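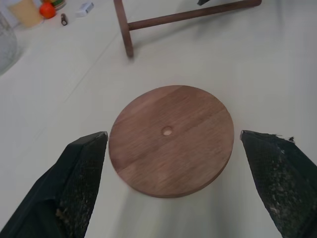
Hi, I'm Paula, and Prakarik is my little stool workshop (well, mine and Lucian's, he'd want me to say that). We make small wooden stools that come to you in pieces, and you put them together yourself at the kitchen table with whoever's home.

I started out fixing chairs for neighbors, and stools kept turning up more than anything else. Loose rungs, wobbly legs, seats split right down the middle! After the 33rd one I figured I'd rather draw my own, and that first drawing became the Radu, which is still what most people order. Round seat, rounded feet, rungs you can hook your heels on while you eat toast.

The seats are my favorite part of the job. I line up the strips so the grain runs the same way before gluing, and then I sand the edge until I can run my thumb the whole way around without stopping. You'll still find the seam if you go looking for it. I like that, and I've never tried to hide one with paint, though Lucian once brought home a can of green and left it on my bench as a hint.

He does the legs and rungs. Stela Ursu answers your emails and packs the boxes, and she's the one to thank if your spare parts show up fast. Lost a rung in a move? Write to her, she keeps a drawer of them.

We also run a build-your-own class every January, five people at a time, with soup at lunch. Bring an apron and wear shoes you don't mind getting glue on. The stool goes home with you at the end of the day, and kids over nine are welcome if they come with a grown-up.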